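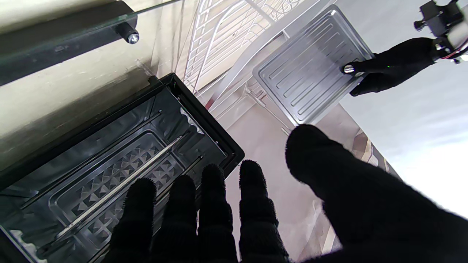 Section 4: Before you cook for the first time

Thank you for choosing the Punatell worktop oven. We know how tempting it is to plug in a new oven and get the supper on, but please give yourself a quiet half hour for this section first. It will save you a smoky kitchen later on.

Choosing a spot

1. Stand the oven on a flat, steady worktop that doesn't mind a bit of heat. If yours marks easily, put a heatproof mat underneath.
2. Leave a good hand's width of space on both sides and at the back, and more than that above. Wall cupboards directly over the oven will get warm, so please don't keep crisps or chocolate in them!
3. Check that the lead reaches the socket without stretching. Don't use an extension lead, even a heavy one.

Caution: Keep curtains, tea towels and kitchen roll well away. A roll of kitchen paper left leaning against the side can scorch.

Unpacking and washing

4. Take out all the card and tape, including the strip under the wire rack, which is easy to miss.
5. Wash the rack, the baking tray and the crumb tray in warm soapy water, then rinse and dry them well. The oven itself must never go in water. A damp cloth is all it needs.
6. Slide the crumb tray back in along the bottom until it stops. The rack goes in with its turned-up edge towards the back.

Note: If you bought the Randum grill set as well, leave it in its box for now. It has its own leaflet, and it shouldn't be in the oven during the first heating.

The first heating

7. Open a window and, if you have a cooker hood, switch it on.
8. With the oven empty apart from the crumb tray, close the door and turn the left-hand dial to 200. Set the timer to 20 minutes.
9. You will probably notice a smell, a little like a hot iron, and perhaps a wisp or two of smoke. It comes from the coating on the heating parts and is quite normal the first time.
10. When the timer rings, turn both dials to Off, pull out the plug and let the oven cool with the door open.

Caution: The door and the top stay hot for a good while after the timer has rung. Use thick, dry oven gloves, and keep children and pets away until everything has cooled.

If the smell is still strong, repeat steps 7 to 10 once more. Should it linger after that, stop using the oven and ring the Punatell helpline on extension 569.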